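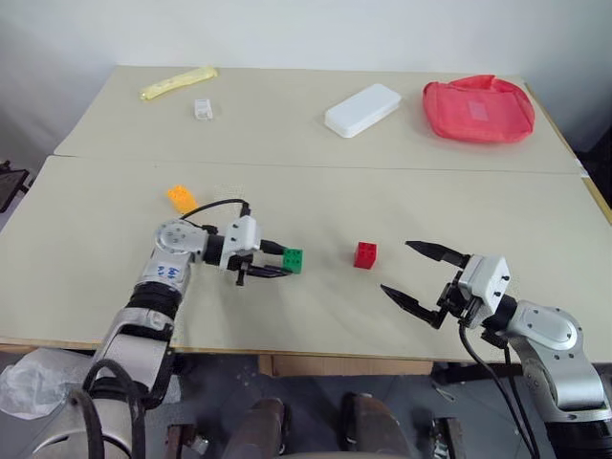

Fluteo opens orders for Satine two-arm bench kit

STUTCOMBE, March 2025 -- Fluteo today opened orders for Satine, a two-arm robot kit for labs, colleges and small workshops that want to teach a machine to handle everyday objects at a table. The first kits will leave the company's Stutcombe workshop in April.

Satine is sold as a complete set. It includes a left and a right arm, a gripper for each, a head camera, cabling, a control computer and the Fiadzo software used to record and replay tasks. Buyers supply their own tables and their own objects.

Toy building blocks are the starting point for most new users. The first lessons in the Fiadzo library have one arm pick up a block and put it down somewhere else on the table. Later lessons bring in the second arm, then softer or less regular things such as cloth bags and plastic containers. Fluteo chose blocks because they are cheap, come in strong colours and can be found in any town.

"People ask us for a demonstration with something more impressive than a toy block," said Bit-na Ko, head of product at Fluteo. "I tell them to start with the block. If you can get a clean grasp on a small cube from any side, with other things lying nearby, you have learned most of what you need for the next job."

How it works

An operator guides the arms through a task while Fiadzo records the movement of the joints and the view from the head camera. Recordings are stored on the control computer and can be exported in common open formats. Nothing is uploaded unless the owner turns that feature on.

Once enough recordings have been made, the software trains a model on them and runs it on the arms. Fluteo recommends a minimum of 30 recordings for a simple one-arm task. Tasks that use both arms need more, and the manual gives guidance for each lesson.

Each Satine arm is rated to lift 700 grams at full reach. The grippers use parallel black fingers that can be changed with a hex key. Two sets ship with the kit: a short set for general work and a long pointed set for reaching in between objects. Mixing the two, with one set on each arm, is supported in software and is a common set-up in Fluteo's own workshop.

The arms have metal segments and rotary joints held by standard screws. All wear parts can be replaced by the owner, and the parts list and assembly drawings are available to anyone who asks, including people who have not bought a kit.

Changes since the trial

Fluteo ran a trial of Satine with 73 kits placed in colleges, research groups and repair shops. Several changes came out of it.

The cable at the gripper has been made longer so that the wrist can turn through its full range without pulling. Trial users also found the first version of the calibration routine slow, and it has been rewritten. It now needs one person and no printed target. The emergency stop, which used to be a button on the control computer, is now a separate unit on its own lead that can be set down wherever the operator is standing.

The software has changed as well. Recordings can be trimmed, labelled and deleted one by one, and a bad take no longer means starting the session again. Fiadzo also warns the operator when the colour balance of the camera shifts part way through a session, which trial users said happened often in rooms with large windows.

"The list of complaints was long and most of it was fair," Ko said. "We fixed what we could before opening orders. Gripper noise is still on the list, and we're working on it."

What it does not do

Satine is meant for bench work with light objects. It is not rated for food handling, for use outdoors or for work beside children. The arms are not sealed against water or dust. Fluteo does not recommend the kit for production lines and will not offer a warranty for that use.

Service and support

Every kit comes with 90 days of set-up help by phone and video. After that, owners can buy a yearly service plan or pay by the visit. Repairs are done in Stutcombe, and a loan arm is available while one is away being fixed -- owners pay the freight one way.

Trial users who want to keep their kits can have them brought up to the current version at no charge. Fluteo will contact each of them directly to arrange a time.

Availability

Orders can be placed through the Fluteo website or with the sales desk in Stutcombe. Colleges and public research groups can ask for an invoice in place of paying up front. Pricing depends on the number of arms and the service plan chosen, and a written quote is sent on request. Single arms and spare grippers will be sold separately once the first orders have been filled.

About Fluteo

Fluteo designs and builds small robot arms and the software that runs them. The company is based in Stutcombe, where it carries out its own assembly, testing and repair.

Media enquiries

Bit-na Ko, Head of Product, Fluteo, Stutcombe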